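Print this page | E-mail this page

Speaker notes: Mission Sunday, Mottram church

Open with thanks. They have prayed for us since before we had a house in Palow! Say it slowly, and look at the back rows too.

Map first. Point out Palow, then follow the river up to Skellalel. The road stops at the second ferry, so from there we walk. (If the kids are in the room, ask who has ever been on a ferry.)

Tell the well story. Keep it short, I always run on with this one. Two families asked us to pray over the digging, and by the evening half the village was singing along in a language I still only half know. What a night!

Language work. The Gospel of Mark is drafted, and 1,165 verses of the New Testament have now been read aloud to village listeners. Explain why reading aloud matters: most of our elders learn by ear, and they catch things we would never hear.

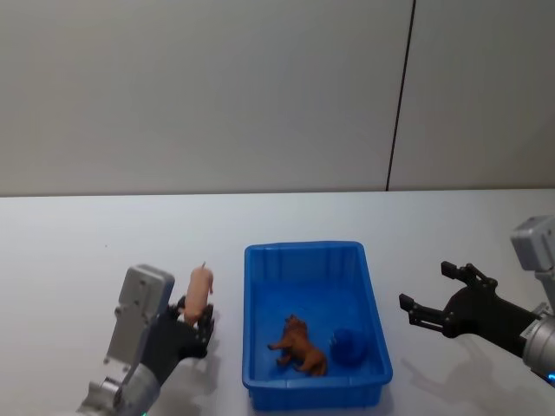

Move on to the Monov school. Four new teachers started in October, all of them from the valley, and I am so excited about this part. Mention the morning songs. Sing one if my voice holds up!

Prayer needs: safe river crossings, patience with the radio, the new believers in Skellalel.

Close with Psalm 96, verse 3. Leave time for questions, then lunch downstairs.

Print | E-mail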